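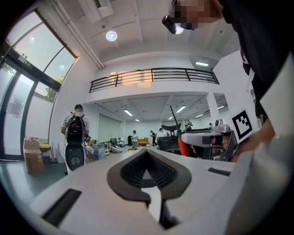 Mingxuan Li, leaning in.

Nallham Studios – Building Safety Checklist, Ground Floor and Stairs
Inspected 10/2/21 by Themis Kourkoulas
Work order for all repairs: 3682
Ratings: OK / FIX / FIX NOW

EXITS AND STAIRS

1. Front door opens fully from inside without a key
OK. It opens so fully that it hits the radiator. Doorstop requested in May, and requested again here.

2. Back door clear on both sides
FIX NOW. Inside, clear. Outside, a pallet of clay from the Fenora delivery, which must be admired for its sense of position. The pottery tenants have until this evening to move it. A door that opens four inches is a mail slot.

3. Exit signs lit
OK on the ground floor. The one at the top of the stairs flickers in a way I found festive. FIX.

4. Handrails firm
FIX. Left rail is solid. Right rail wobbles at the second bracket, and somebody has wrapped the bracket in masking tape. Please don't do this again. The tape held up fine, the bracket didn't.

5. Stair treads even, edges marked
OK. New yellow strips look good.

FIRE

6. Extinguishers present, charged, tagged
FIX. All present and charged. The tag on the one by the kitchenette has been used to write down a phone number. If you are waiting on a call from Lu, that's where it went.

7. Smoke alarms tested
OK. Tested with the button. Two tenants came out to complain, two more than last year, so I'm calling it progress.

8. Alarm panel shows no faults
OK. The beep you've all been writing to me about is the refrigerator.

9. Fire drill held since last inspection
FIX. No drill in the log. Surprise drill to follow. Act surprised.

ELECTRICAL

10. No extension cords used as permanent wiring
FIX NOW, Studio 4. Power strip plugged into a power strip plugged into an extension cord that goes under a rug. I have met family trees with less going on. Cord removed, rug returned.

11. Space heaters
FIX. Lease says none above 700 watts, and none left running in an empty room. The heater in the hall closet is well above that and has no owner that I can find. It's in my office, where it is unplugged. Claim it if you're feeling brave.

12. Panel cover closed, breakers labeled
OK, mostly. Breaker marked "??" runs the back hallway. I have relabeled it "Back hallway."

KITCHENETTE AND RESTROOM

13. Floor dry, mats flat
OK on the day.

14. First aid kit stocked
FIX. Plenty of eye wash, one bandage. Mingxuan is reordering.

15. Cleaning products in original containers
FIX. Spray bottle labeled "blue stuff." The stuff was green. Thrown out.

16. Hot water at a safe temperature
OK. Skasidura Plumbing adjusted the mixing valve, and you can wash your hands again without planning ahead.

NOT CHECKED THIS TIME
Attic hatch (ladder on loan). Outside gutter over Studio 2, to be done when the ladder comes back.

Items marked FIX NOW get a second look tomorrow morning. Everything else has 30 days. Questions about your own studio go to me by email, please, and not through the restroom door.

T.K.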